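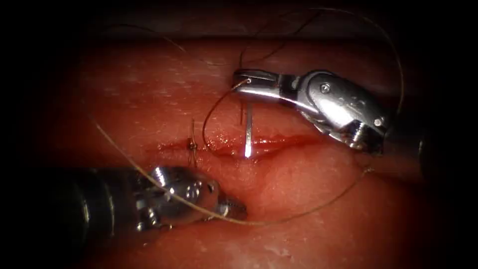 3.2 Pads and thread

The pads were cast at Warkgate from a single recipe and supplied by the Dullelel project in sealed trays. Each pad is a soft synthetic sheet, pinkish red, with a surface that takes a light shine under the lamp. We chose a pad over animal tissue so that the depth and length of the cut could be held steady between trials, and so that a used pad could be kept and measured later. A total of 208 pads were issued for the study. Pads with a torn corner or a visible air pocket were returned and are not part of that number.

One straight cut was made in each pad with a fresh blade held against a steel rule. The cut was opened with a blunt spreader to check that it did not reach the underside. A red stain was then run along the cut. The stain does not spread evenly. It tends to gather where the edges stand slightly apart, and it leaves the rest of the cut paler. We made no attempt to correct this, as the scoring sheet described in Section 3.5 takes no account of colour.

Thread was issued in two shades, one dark and one pale, from the same supplier (Follton). The two were of the same gauge. Dark thread was easier to follow over the red surface, while pale thread was prone to being lost against reflected light - a difficulty noted by both scorers. Where the thread had been stored on a tight reel it kept its curl, and tended to stand up from the pad in open loops when slack.

3.3 Placing and tying

The cut was laid left to right in front of the operator. The needle was to enter square to the surface, close to the edge of the cut, and to be turned through in one movement. Dragging the needle sideways was recorded as a fault, since it widens the entry hole and lets the stitch slip. The stitch was then drawn down until the edges touched. Edges that rode over one another were marked as overtightened.

Knots were tied flat to the pad and the tails cut short. No fixed tail length was set in the first round of trials. Tails cut too close allowed the knot to work open during handling, and tails left long fell across the cut and hid the next entry point. A working range was agreed in July, and the earlier pads were scored again against it. Figure 4 illustrates the layout referred to in the text, in which the knot lies at the left of the row and the unclosed part of the cut carries on to the right.

Figure 4. Partly closed cut with thread in place. The tails of the dark knot at the left end of the row have been cut short.

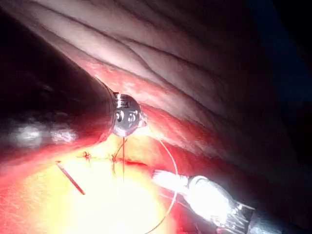 3.4 Handling of slack thread

Slack was the most common source of delay. A long working thread may form a loop over the cut, and the needle can then pass through the loop by accident and produce a hitch that has to be backed out. Operators were told to lay the free length away from the cut before taking the next bite. This was not always possible near the edge of the lit area, where dark thread is hard to tell from shadow.

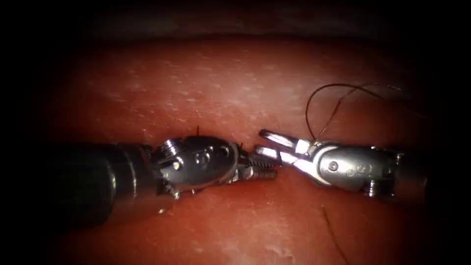
Tension was judged by eye and was not measured during tying. A spring gauge (Barbieri) was tried in the pilot and dropped, as attaching it disturbed the stitch being tested. We therefore report the gap between the edges after tying, read to the nearest half millimetre, and treat it as an indirect sign of tension.

3.5 Scoring

All stitches were scored by R. Naidoo and S. Mthembu, working apart and without sight of each other's sheets. The scorers examined 367 stitches in total. Each was given a mark for spacing, for closure of the edges and for the state of the knot. The last of these caused most disagreement - chiefly over knots which were tight but sat directly on the line of the cut instead of to one side.

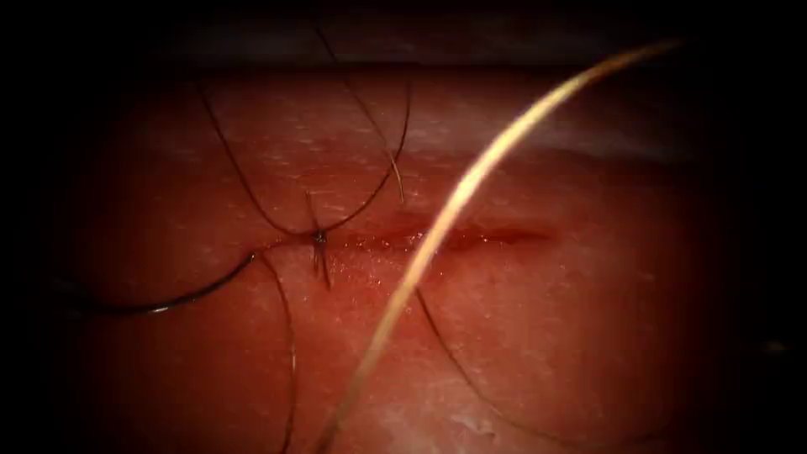

Where the two marks differed by more than one point, the pad was brought out and looked at again by both scorers under a bench lens. If they still differed, the lower mark was kept. Knots that came open between tying and scoring were marked as failed whatever their first appearance, and loose ends found on a pad were removed only after the knot mark had been entered.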